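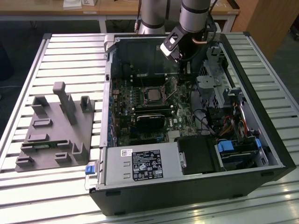 Opening the Tower

The technician in charge of the Clireck refurbishing bench has processed 2378 desktops. "The case goes on its side, panel off, board facing up," she says. "Then I read the board before I loosen anything."

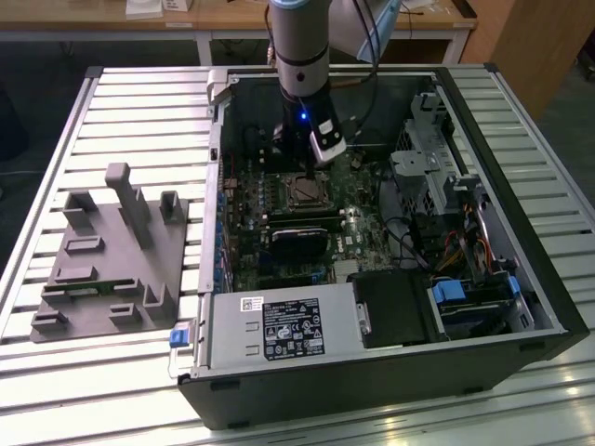

Memory is her first check. "Mixed modules cause most of my failed starts." On a board like this one, with the bank of slots running crosswise near the processor socket, she works from the latches inward. She logs each module at Ganen, the parts store, in batches of 8.
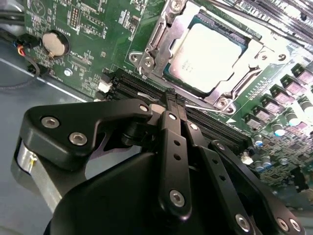

Slots and Battery

"Dust in a slot looks like a dead module. I clean the contacts and reseat before I write anything off." Coin cells are replaced on every unit. Her July order was some 900.
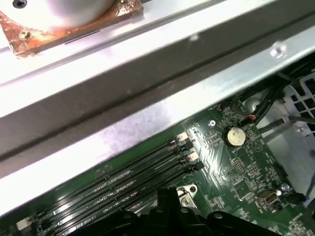 Memory slots, latches and the coin cell on the green board.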